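Polten group says wrist camera alone is enough for picking up books

February 16, 2026

A two-finger gripper, one small camera on the wrist, and a table of books and papers. That's the whole set-up behind a result put out by the Polten robotics group, who say their arm can now learn to lift flat items with no overhead camera at all.

The method is called Findura. Domingo Zúñiga, who leads the work, trained it on 1000 recorded picks, each one guided by hand by a person. Books, booklets, loose sheets. No 3D models, no markers stuck on anything.

Flat things are a pain for grippers. Not much to grab, covers slide about, and a book lying on another book can look like one thick one from the wrong angle. Findura gets round this by looking for the step between the layers first, then picking which edge to go for. Older versions went straight for the middle of the cover and mostly just pushed it accross the cloth.
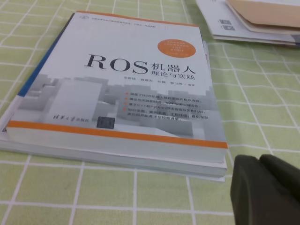 Tests were run in December. Out of 109 tries on titles the arm had not been trained on, the group counts a pick as good only if the top item comes up and the one under it stays put. Full scores are in the paper, not out yet, but Zúñiga says the wrist-only version came out level with the one using 2 extra cameras. Faster too, less to process.

Maja Kozłowski, who ran the trials, was more careful. "Thin booklets are still bad. Anything floppy, it bends before it lifts. We've not fixed that."

Lighting is the other weak spot. Glossy covers under a strong lamp threw the edge finder off, so the lamps were turned down for teh later runs.

The code is due once the paper is through review. Tudton, which paid for the arm, wants to try it next on library returns in Kashindye. No start date given.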